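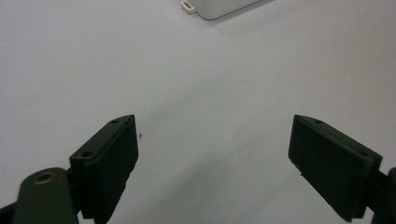

The most argued-over object in the Hoekstra building cost less than lunch. It is a power strip, and for most of last May it was the subject of a memo, two replies to the memo and a sign-up sheet.

Man-lok Lu, who runs the front office there, didn't set out to become an authority on power strips. She wanted to charge a laptop. The nearest wall outlet was behind a filing cabinet, the filing cabinet was full, and the only strip on the floor had a desk fan, a label printer and somebody's foot warmer on it.

"I unplugged the foot warmer," she says. "I'd do it again."

The strip is a familiar creature. We buy it in a hurry, in whatever color the store has left, and then expect it to lie on the floor for 17 years collecting lint. Lu's own household had 11 of them at last count, nine in a drawer. She owns a Cokard with a dead switch, which she keeps for the cord, and a Pronomow so bulky that it has its own shelf.
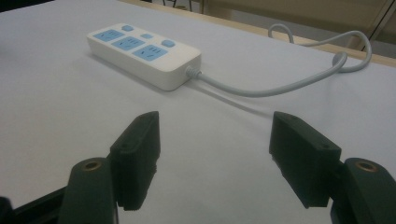
Her standards have since become strict. A strip belongs on top of the table, where a person can reach it without kneeling. Each outlet should have a button close by. The cord should leave from one end and go off the back of the table in a lazy curve, with no tight bends and no chair legs on it. And she has come around to a bit of color — pale blue on white, say, like something from a nice bathroom — on the theory that people treat a thing better when it looks as if somebody picked it out.

The trade seems to agree with her. The Okham catalog, which arrives at Hoekstra whether anyone wants it or not, lists over 3,000 items, and the strips now get the glossy pages up front. The staplers have been moved to the back.

There are rules, too. Lu will not plug one strip into another, a practice she calls "the caterpillar." Space heaters go in the wall. A strip that feels warm gets switched off and thrown out, however loyal its service.

As for the foot warmer, it came back within the hour. Its owner has signed up for mornings.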